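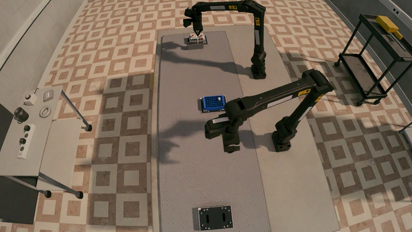 Halldóra Kirkegaard
Features Writer

Wendell Opara opens his shoe repair shop at seven in the morning, an hour before the sign on the door says he does. People drop off boots on their way to work, he says, and if he waited until eight he would miss them.

The shop is called Tostach, after the family who owned the building when he took over the lease in 2000. He never changed the name. It was painted on the window in gold, and a sign painter wanted more than he had.

"I thought I'd get to it the next year," he says. "Then people started calling me Mr. Tostach, and I answered to it. I still get mail that way."

Tostach is the only shoe repair shop left in Geltmont. When Opara started there were three others, two of them within walking distance. One owner retired and sold his stitching machine for parts. Another moved in with his daughter in a different state. The third, which was inside the department store, closed when the store did.

I asked him if losing the competition had been good for business.

"People assume that," he says. "For a while it was. But when there are four shops in a town, people think of shoe repair as something you do. When there's one, a lot of them forget it exists. I have customers who walked past for years and didn't know what I did in here."

He learned the trade from an uncle, at 16, by being told to pull heels off. He pulled heels off for most of a summer before he was allowed to put one on. He did not enjoy it. He went to work in a print plant after high school and stayed until the plant cut the night shift, and by then his uncle's hands had gotten bad and there was bench work to be done.

"I wasn't called to it or anything," he says. "I needed a job and I knew how to do that one."

On a normal week he takes in 40 pairs. Most of it is heels and half soles, with some zippers and a steady trickle of purse straps and belts. In the fall he gets work boots. After the holidays he gets shoes that people were given and that don't fit, and he has to tell them that stretching will buy them a little width and no length at all.

"That's the conversation I have all January," he says. "They want a size nine to be a ten. I can't do that."

He writes every job in a ledger and ties a paper ticket to each pair. The numbers start over whenever he begins a new ledger. The day I visited he was on 3224, a pair of brown oxfords with the stitching gone at one toe.

Opara keeps unclaimed shoes for a year, although the ticket says 60 days. He has a shelf of them in the back. Some belong to people who have died, and he usually finds out from a relative, who comes in with a ticket found in a coat pocket. He doesn't charge for those.

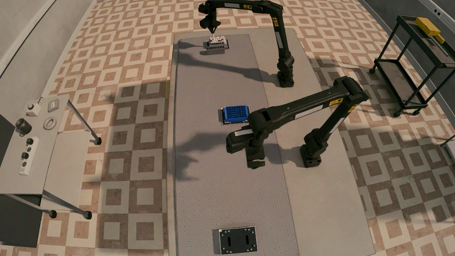 He is less patient with people who argue about the price before he has looked at the shoe. A full resole on a welted pair takes him most of two hours, spread over two days so the cement can set. He tells customers the price, tells them what a new pair of the same quality would cost, and leaves it there. If the shoe isn't worth the work he says so.

"I send people away all the time. If the upper is cracked through, a new sole is just going to be attached to a cracked shoe. They'd be back in a month and they'd be mad at me, and they'd be right."

What he sees more of now are shoes that can't be opened up. The sole is molded straight onto the upper, with no stitching and nothing to cut. He can glue a separated edge, and sometimes he can grind the bottom flat and lay a thin sheet of rubber over it. He calls this a patch on the ticket so that nobody confuses it with a repair.

He buys most of his soling sheet from a supplier named Ko, which used to send a salesman around twice a year with a case of samples. Now he orders by phone. The sheet comes in fewer thicknesses than it once did, and he keeps extra of the heavy kind in case it goes away too.

His finishing machine, a long bench of sanding wheels and brushes on one shaft, was already old when he paid $2000 for it. The seller was a widow in Morura whose husband had kept it in the garage under a tarp. Opara and a friend took it home in a rented truck, in two trips, and then spent a weekend trying to figure out which guards went where. He has replaced the motor and both belts. He says he would pay the same for it today.

"It's loud, and it throws dust if I let the bag fill up. But everything on it I can fix with a wrench. I know what it sounds like when something's going wrong."

I asked if he had thought about hiring. He has, twice. The first person lasted four months and was good with leather but hated the counter. The second was a college student who liked the counter and was afraid of the wheels. He had no complaints about either of them. The shop did not bring in enough to pay a second person properly, he says, and he didn't want to pay somebody badly.

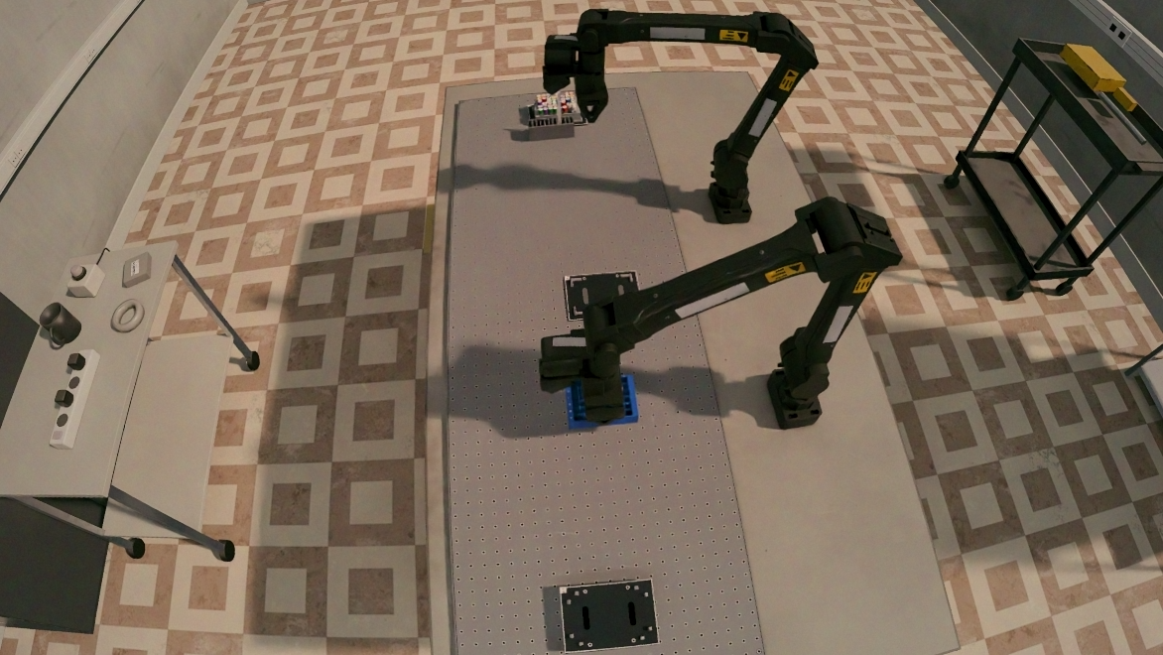 What he tells customers

Toward the end of the morning it got quiet and I asked Opara what he wished people knew before they came in. He had obviously been asked before, and he kept working on a heel while he talked.

Come in early. A heel cap costs a few dollars and takes ten minutes. Once the cap is gone and the customer has been walking on the heel itself, he has to rebuild the whole stack, and the price goes up with it.

Don't dry leather on a radiator. Stuff the shoes with newspaper, change the paper once, and leave them alone overnight. He sees more cracked uppers from heaters than from anything people step in.

Don't wear the same pair every day if there is another pair in the closet. The lining needs a day to dry out.

Use less polish than you think. He has had shoes come in with so much wax built up across the toes that it flaked off under his thumb. A thin coat of cream every few weeks is plenty for most people.

"And don't use the glue from the kitchen drawer," he says. "It dries hard, and a shoe bends. Then I have to sand all of it off before I can start, and I charge for that."

Opara is 61. His lease has three more years on it and he says he will probably sign another one, a short one if the landlord agrees. His knees are fine. His eyes are worse than they were, and last winter he put a second lamp over the bench.

He has not found anyone to take the shop. A man from Morura came by on a Monday and asked a lot of questions about the machine, and said he would call. That was in the spring.

"He might," Opara says. "I've still got his number here somewhere."

A woman came in then with a pair of black pumps in a grocery bag, and he put down the heel he was working on and went to the counter to look at them.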